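Washing and storing the winter bedding

April 8, 2024

The heat went off in our building last week, so I have been putting the winter bedding away. I used to do this badly. For years I pulled everything off the beds, stuffed it into trash bags and shoved the bags on top of the wardrobe. In the fall it all came out smelling like a basement, and I washed it then, when the weather was already too damp to dry it properly.

Now I wash first and store second. It takes me most of a week because I only have one drying rack and the apartment is small.

I start with the heavy stuff. Our comforter doesn't fit in the machine at home, so it goes to the Clesten laundromat two streets over. They have four big front loaders at the back. I use half the soap I think I need and run an extra rinse. Too much soap is the main reason a comforter comes out stiff. Then it goes in the dryer on low with two clean tennis balls, and I stop it every half hour to pull the filling apart by hand. Last time it took three rounds. Bring a book and plenty of quarters.

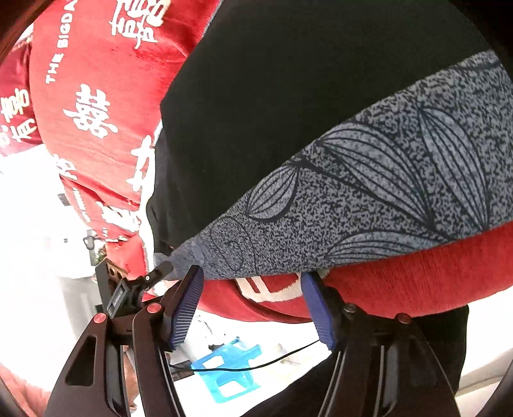

Sheets and pillowcases are easy. Warm wash, out on the rack, done by evening if the window is open. I fold each set and put it inside one of its own pillowcases. My neighbor Thanakorn Luangrath told me to do that when we moved in, and I ignored him for two years. He was right. I no longer open the closet and find three fitted sheets and no flat one.

Fleece and anything with a pile gets washed cold, inside out if it has an inside, and never with towels. Towels leave lint that you will be picking off until July. No fabric softener either. It coats the fibers and the blanket goes flat and a bit greasy to the touch. If one has already gone that way, a cup of white vinegar in the rinse helps some. I have done it twice on the same throw and the second time made more difference than the first.

Wool I do by hand in the bathtub, in lukewarm water with a small squirt of wool wash. I press it down and leave it for ten minutes, drain, and rinse twice. Then I roll it in a towel and kneel on the roll. It dries flat on the rack with the wings out. Do not hang it. I hung a good wool blanket over the shower rail once and it has been a diamond shape ever since.
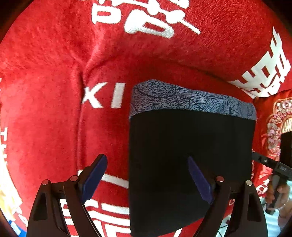 Drying is the step people rush, me included. A thing can feel dry on the outside and still be damp along the seams. I leave everything out for one more day after I think it is ready. If it feels cool against my cheek, it goes back on the rack.

For storage I gave up on vacuum bags. They save a lot of space, but two of mine leaked by the end of summer, and the comforter took days to puff up again. I bought cotton zip bags from Stojanovska instead. They were 144 for a set of six, which I thought was a lot, but the zippers are good and the cloth lets air through. The plastic under-bed boxes I already had hold the sheets. I put a cedar block in with the wool and sand it lightly every year so it smells again.

Each bag gets a paper tag with what is in it and which bed it fits. I write the tags in pencil, as the pen ones faded.

The wardrobe top still gets used, but only for pillows. The bags go under the bed in the back room, wool nearest the edge, so I can pull one out if we get a cold night. We usually get a couple in spring after I have put everything away.

I still have the mattress pads to do. They need the big machines too, so that is another trip to the laundromat, probably early in the morning before it fills up.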